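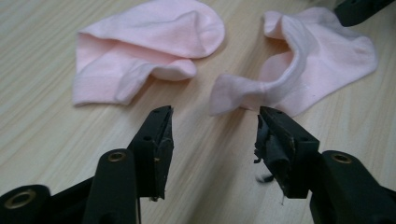
Last updated: Sunday, September 23, 2018

The woman who runs the wash-and-fold counter at Zandgate Laundry has been pairing other people's socks for 6 years. She does it standing up, at a table by the back window, and she does it last, after the shirts and the towels have gone out on the shelves.

"You can't do socks as they come," she says. "People try that at home. They pull one out, look for the other, can't find it, and put the first one down someplace else. I lay them all out flat and I don't touch a pair until the whole bag is on the table."

A family bag takes her longer than a load of work clothes. Men's black socks are the slowest, she says, as no two of them fade the same. Plain light colors are easier to match but pick up lint and gray from anything dark in the machine. Pale pink is her least favorite to wash and her favorite to fold.

"Pink shows you everything. If it went in with jeans, I know it."

She flattens each sock from the toe up and runs her thumb along the cuff to get the roll out. Cuffs come out of the dryer turned over more often than not, and she wants them straight before the two go together. She doesn't ball them. One is laid on top of the other, heel to heel, and the pair is folded once across the middle.

"Balling pulls the top out of shape. My mother balled them and we all had socks around our ankles by April."

The shop keeps its singles in a drawer under the counter. The drawer was a box until the Kivness branch closed and sent its strays over, more than 200 of them. Customers are welcome to look through it. Most don't. A regular from Lozano Street found a ski sock in there that she had given up on two winters before.

Asked where the missing ones go, she says mostly nowhere. They are inside a pillowcase or a fitted sheet, or up a pant leg. She shakes out every sheet before it is folded and usually gets 3 or so a day that way.

Her advice for home is short. Turn them right side out before they go in the hamper. Wash the small ones in a mesh bag. Buy the same kind again when you run out.

"And clear the table first," she says. "You need the room."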